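Workthorpe Home & Kitchen Help
Small Appliances > Rice cookers

Black specks in the rice – sesame, or should I be worried about my pot?

Posted by Flisholm_Kitchen, Wednesday evening

Hello everyone, and sorry in advance for the length of this one, I do go on a bit. I cook rice most nights in a Midea cooker that sits out on a stand in our little spare room these days, as the kitchen is being retiled and there isn't a clear bit of bench left to put anything on. It has been a lovely, faithful thing and I have no complaints about the way it cooks. The rice comes out white and fluffy and my lot go back for seconds.

What has me wondering is the cluster of little black grains on top of the rice. My daughter swears she tipped in some black sesame from the Grokaria tub, and my husband swears she didn't, and neither of them will budge. My worry is that it could be the coating coming away from the inner pot, or something dropping down from the plate under the lid, where the steam valve is. I have never had that plate off for a proper wash (please be kind).

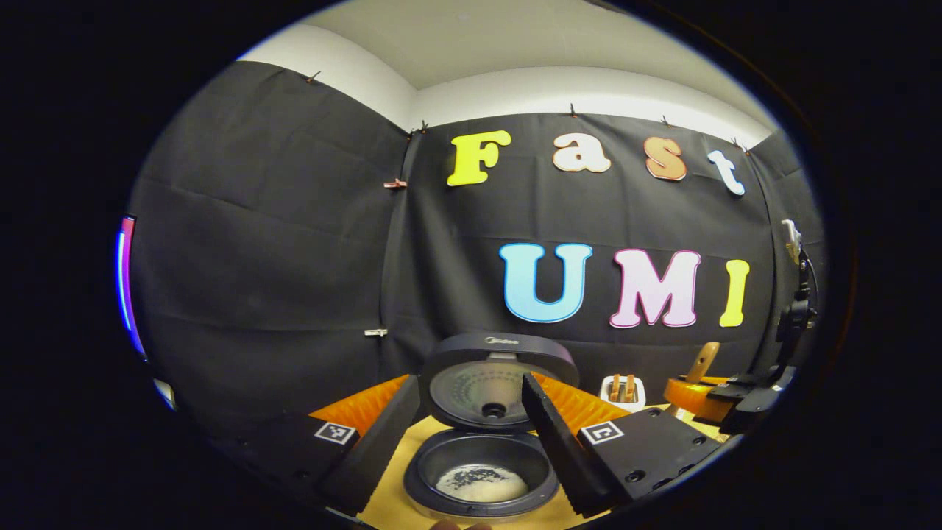
Lid up, rice in the pot, black grains on top.

So, two things really. How do I tell seeds or grains from bits of pot? And what is the right way to clean the underside of the lid without wrecking it? The booklet went missing in the move and I'd sooner ask people who have done it.

hoekstra_household
Lives on rice, 2000 posts

What a nice clear post, and please don't feel bad about the lid, I had mine for years before it crossed my mind to look up there!

Start by picking a few of the black bits out and putting them on a white saucer. Press one with the back of a spoon. Sesame squashes and leaves a smear of oil, and you'll smell it straight away if you rub it between your fingers. Black rice is a longer grain and turns the rice around it a bit purple. Flakes of coating are thin and flat and all sorts of shapes, a bit like old paint, and they don't squash at all. From your photo they look like grains to me, but I wouldn't bet my dinner on a photo, so do the saucer thing.

After that, empty the pot, wash it and run your fingertips around the inside – once it's cool, of course. If it's smooth all the way down and you can't see any bare patches or bubbling, I'd carry on using it. If it is peeling, I'd stop and order a new inner pot. Take down the model number from the underside of the cooker before you order, as the pots are not all the same width even when they look it.

For the lid, unplug it and let it go completely cold. On a lot of cookers the inner plate comes away with a little tab or a firm pull in the middle, but some are fixed, so don't force it. If yours comes off, soak it for 30 minutes in warm water with a squirt of dish soap, then go over the holes with a soft old toothbrush. If it doesn't, wipe it with a well wrung-out cloth and do the holes with the same toothbrush, only just damp. The steam valve usually gets the starchiest of the lot, so have a look at whether that lifts out for rinsing too. Dry everything before it goes back, and leave the lid open for a while. I do mine every Sunday when I remember, and every second or third Sunday when I don't.

riceandbeans9

Looks like sesame. Wipe the lid with vinegar, done.

tinned_peaches

Agree with most of the above, but go easy on the vinegar, the smell hung about in mine and the next pot of rice tasted like chips. Plain dish soap is plenty. Also, please don't use a metal spoon or a scourer in the inner pot! I went through two pots that way before my mum gave me a plastic paddle. If you cook with sesame in the house, try stirring it through in the bowls at the table – then any black bits you find in the pot will get your attention properly.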